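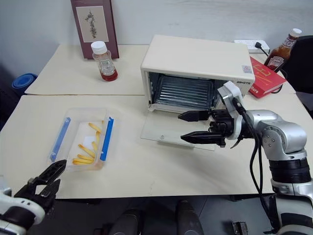

Why does it take so much software to get a few french fries out of a container and into a toaster oven?

Because every step of the job asks the program a different kind of question, and the program has to notice on its own when one question has ended and the next has begun.

I put a version of that to Valter Isaksson on my first morning at Durkine, and he laughed and pulled out a chair for me, which I took to mean that the long answer was coming. Isaksson writes planning software. He has been at it long enough to remember when the plan was a list typed out by hand, open the door, pick up the food, put it on the tray, close the door, and when a list like that would run happily to the end whether or not there was anything in the gripper. "It would cook air," he told me. "Very confidently, too."

The system he works on now is called Lamano, and it still has something like a list at its heart, but each line carries conditions that the cameras have to confirm before the arm is allowed to move along. Take the door. A toaster oven door that folds down becomes a sheet of glass sticking out exactly where an arm would like to travel, and glass is a miserable thing for a depth sensor, which tends to look straight through it and report the tabletop underneath. The planner's answer is to stop asking the sensor. Once the door is judged to be open, Lamano drops a solid, slightly oversized slab into its map of the world and treats it as forbidden ground for everything but the approach over the top. I found this oddly comforting (I do much the same with the coffee table in the dark).

Then there are the fries themselves. A fry lying alone is a pleasant thing to grasp, long and thin and easy to line up with two fingers. A fry lying snug against its neighbors is another matter, and so is one tucked up near the wall of a container, where a finger has no room to come down on the far side. Earlier versions of the software scored every possible grasp and took the best one, then started fresh. The present version looks ahead, so it may pick a merely decent fry first if lifting it frees up a better grip on the next.

Looking ahead costs time, of course, and time was the great argument of last December. Isaksson wanted the planner to think through 4 moves in advance; his colleagues on the control side wanted 2, and wanted an arm that didn't stand there pondering over somebody's lunch. They settled it by letting the planner keep thinking while the arm is already moving, with a limit of 10 seconds before it must commit — a compromise, he says, that pleased everybody a little.

What surprised me most was how much of the day goes to tooling. Every run is stored in a log viewer called Engebretsen, where you can drag a slider back and see what the planner believed at any moment, next to what the cameras saw. The two disagree more often than you'd guess, and the disagreements are where the work gets done. Isaksson spent most of an afternoon on a single one while I drank his coffee, and by the time I had to leave for my train he had traced it to a timestamp and was writing a note to the control team.

© August 2026 Selonstead Magazine | Contact the editors | Back to top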